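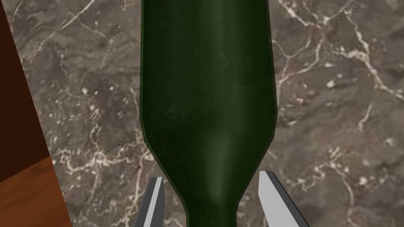 January, almost one in the morning, and I should be asleep, but my brain is still going so I'm writing this down before I lose it.

Bottle task. Again! We've been on it for what feels like my whole life and the class only started it after the break. The idea is so simple when you say it out loud to your mom on the phone: the arm goes to the bottle, takes it by the neck, lifts it up, and holds it for five seconds. A toddler does this with a juice box. Our arm does it maybe half the time, and the other half it either closes on air or bumps the thing and sends it rolling off the counter into simulated nowhere.

Team name is Kudo, by the way, which I don't think I ever wrote down in here. We wanted Wamar and the other section had already grabbed it, and then we were all too hungry to keep arguing. I've come around on Kudo. It looks good on the slides.

So tonight. I got to the lab after dinner and kicked off a batch of 207 runs with the new approach angle, and then sat there eating pretzels and watching the wrist view like it was a TV show. It's weirdly relaxing? The counter comes up, all that marble, and then the green glass gets bigger and bigger until you can't see either end of it, and you catch yourself leaning in your chair as if that helps. I've looked at that marble so much that I see the white veins when I close my eyes. I'm going to have opinions about kitchen counters for the rest of my life.

Result: 94 good grasps. Which is under half, I know, I can do math. But last week's version was so much worse, and when I sorted the failures almost all of them were the same failure, and that made me so happy I said "ha!" out loud to an empty room. The arm picks the right spot on the neck. It lines up okay. Then it starts closing while it's still coming down, so one finger gets there first and nudges the bottle, and round things love to roll. I went through a bunch of them frame by frame and it's the same little shove every time.

I tried making it wait. Just a dumb pause, come down, stop, then close. It helped on the few I ran by hand, but the pause eats into our time limit and I have a feeling the instructor is going to ask why we hard-coded it. (Fair question. The answer is that it was eleven at night.) The better fix is probably to slow the descent near the end and only let it close once both fingers are past the glass. I wrote half of that and then broke something in the config and Plirnora wouldn't load the kitchen at all, just a gray screen and an error longer than my arm. Restarted it, same thing. Restarted the whole machine and it came back like nothing had ever happened. I don't want to talk about it.

Also the friction settings! I keep forgetting to write about those. Somebody on our team changed the glass to be slipperier because real glass is slippery, and okay, yes, but they didn't tell anyone, and I lost most of an afternoon thinking my code had gone bad. We have a notes file now. We had a notes file before too, but now we've all promised to use it.

The Itau round is in 13 days. They'll give us bottles we haven't seen, different shapes and sizes, and the cabinet might be in another place, so I really don't want a controller that only knows this one bottle on this one counter. That's the part that's bugging me at one in the morning. I think we've been practicing the same song over and over.

To do tomorrow, and I mean it: finish the slow descent thing, take the pause out, run the same batch again with nothing else changed (nothing!!), and put the friction number back in the notes file. And buy more pretzels – the bag was supposed to last the week.

I still have the reading for history. I'll do it on the bus.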